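Print this page | E-mail this thread

Floor in the big common room, what do you use?

amum_k
We moved our office kitchen into the large room in October, so now the sink, the eating table and the work area are all together. The floor is pale gray and speckled, like marble, and it shines under the ceiling lights. My problem is the shine. Every drop from the sink makes a dull spot, and I clean on my knees until 20 minutes after everybody has left. The seller recommended a polish for 90 a bottle. Is it worth this money?

Also I have cables on the floor and I don't know how to mop near them.
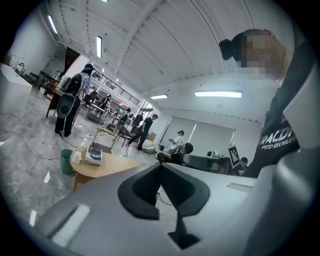

plemley
Please do not buy the polish. On a speckled floor warm water and very little soap is enough, and then a dry cloth. We have 400 square feet of the same kind and I never used anything else.

Bimla Bansal
I don't agree with plemley about the soap. Soap leaves a film, and the film is what looks dull. Use plain water two times and change the bucket between. For the sink side put a mat, a thin one that you can wash.

plemley
A mat slides. My colleague fell on one.

Bimla Bansal
Then buy one with rubber under it. Mine has not moved.

amum_k
Thank you both. I tried plain water near the table and I think it is better, but I must look again in daylight. And the cables?

eltix
Lift them onto a chair before you mop, and let the floor dry before they go down again. Or fix them along the wall, if they are long enough.

E-mail this thread | Print this page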